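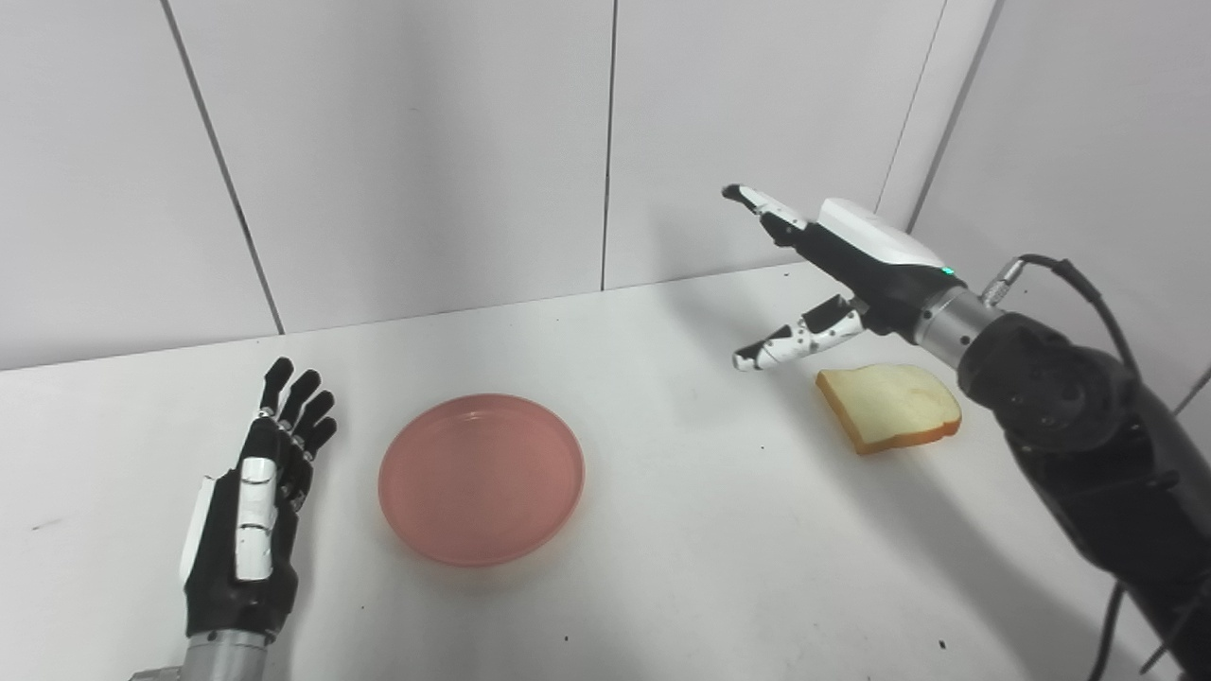
Frequently asked questions: left hand fault on the Gasance two-arm stations

Last updated 09/12/2022

These answers are intended for staff and visiting researchers who use the Gasance stations at the Hirnell laboratory. They concern the fault reported during the bread and dish task and the restrictions now in force.

What went wrong?
During a run of the task, the left hand failed to open when told to do so. The fingers stayed partly closed while the arm continued along its planned path, and the hand pressed against the table until the operator used the emergency stop. The right hand responded normally throughout.

Was anyone hurt?
No. The operator was outside the marked area when the arm moved. The table top was scratched and one finger joint had to be replaced.

What is the bread and dish task?
The right hand picks up a single slice of bread from the table and places it in a shallow round dish, which the left hand holds steady. Bread is used as it is soft and shows at once whether the grip is too strong.

What caused the fault?
The hand controller lost contact with the finger motors for 14 seconds. The arm controller received no warning of this and treated the last known finger position as the current one. Cuiping Hao traced the loss of contact to a worn connector inside the left hand.

How often has it happened?
The logs since March have been checked. Of 80 runs, 2 show the same loss of contact. The earlier case went unreported, as the hand was already open and the run ended without incident.

Does the green light on the right hand mean that it is safe to approach?
No. The light shows only that the hand has power. It remained on for the whole of the fault. Please do not enter the marked area until the arms have been stopped at the main panel and the panel key has been removed.

What has been changed?
The connector has been replaced and the arm controller now stops both arms if either hand fails to report its position. Hadi Geagea has tested the new stop 53 times with the hand cable disconnected – both arms halted on each occasion.

May I use the stations now?
Yes, at reduced speed and with a second person at the emergency stop. Full speed requires written permission from I-seul Shin.

What should I do if a finger does not respond?
Press the emergency stop and leave the arms where they are. Do not restart the program or move the fingers by hand. Note the time and the station number, and inform Yoon-hee Pyo before leaving the room.

Will the full report be made available?
The report is being prepared by Ju-won Kwak and will be placed in the shared safety folder once it has been approved.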